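Visit report: open day at Konbridge, Tondberg
Written by Kieran Carroll for the members' pages
10 October 2020

Konbridge opened its Tondberg workshop to the trade in August, and I went along with Yanling Wei, who runs a two-bench repair shop and is thinking about bringing casting in-house. We signed in at the front desk, got our visitor badges and had a short wait before the first talk.

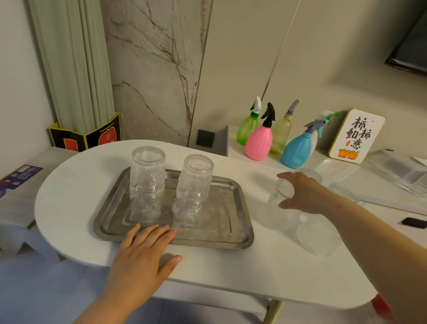
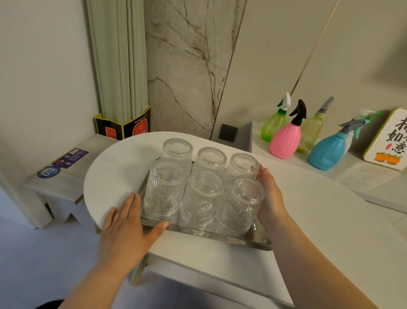

The tour

There were 7 of us in the morning group. Ilham Chraibi, the production manager, took us through in the order a job travels: design room, wax room, casting, benches, setting, polishing, inspection. She asked us to hold questions on pricing until the end and then answered most of them as we went.

Design room

Konbridge sells its own software, called Skusley, for ring and pendant design. I had seen it at a trade show but only in a canned demo. In Tondberg the designers use it on live orders, and we were allowed to stand behind them and watch.

Yuxi Tian built a three-stone ring from a customer sketch while we talked. She started with the finger size and stone sizes, let the program lay out the seats, and then moved the prongs by hand. The part I liked was the weight readout, which changes with each edit and shows the finished weight for whichever alloy you pick. The stone library holds 443 cuts and sizes. You can add your own, but you have to type in the measurements one at a time, and Yuxi said this is the complaint she hears most from new users.

Yanling asked about opening files from other programs. Solid models come in fine. Meshes come in as a single lump that you can cut or scale, but you can't go back and change a shank width. If you have years of old mesh files, that matters.

Wax and casting

Two wax mills were running, both four-axis, plus one resin printer. The shop still mills most signet rings and anything with large flat faces, and prints the open, lacy work. Ilham said cleanup time decides it in most cases. A full tree on the day we visited carried 80 pieces of mixed work, and each piece had a small number on the sprue end that matched the job card.

We did not see a pour. The furnace had been run before we arrived and the next flask was still in burnout. I would have liked that to be scheduled differently.

The job log on the wall screen showed 3,027 pieces cast since the start of the year. Rejects are logged by cause, and porosity was at the top of the list. Ilham put a good share of that down to sprues placed by people new to the job - the shop took on several trainees in the spring.

Benches

Zhiqiang Gu has charge of the bench room. He showed us the same band straight from casting, after filing, and after setting. He keeps prongs a little heavy in the model so the setter has metal to work with, and he sends files back to the design room when they are too thin. He would not give a fixed number for this. It depends on the stone and the alloy.

The engraving machine, a Dai, was idle during our visit. It is used for inside-band lettering only. Hand engraving goes to an outside engraver.

Costs and training

Skusley is sold as a yearly license, with a lower rate for shops that have one seat. Training is done in Tondberg or online, and the online course is split into evening sessions. Konbridge will also mill or cast from your file if you don't own the equipment. Yanling plans to try that route first with a few signet rings and compare the results with her present caster.

Getting there

Parking is behind the building and the entrance is on the side street, with a buzzer. Wear closed shoes or you will not be let past the design room. The full tour took most of the morning. Konbridge has not set a date for the next open day, but the front desk is keeping a list of people who want to be told.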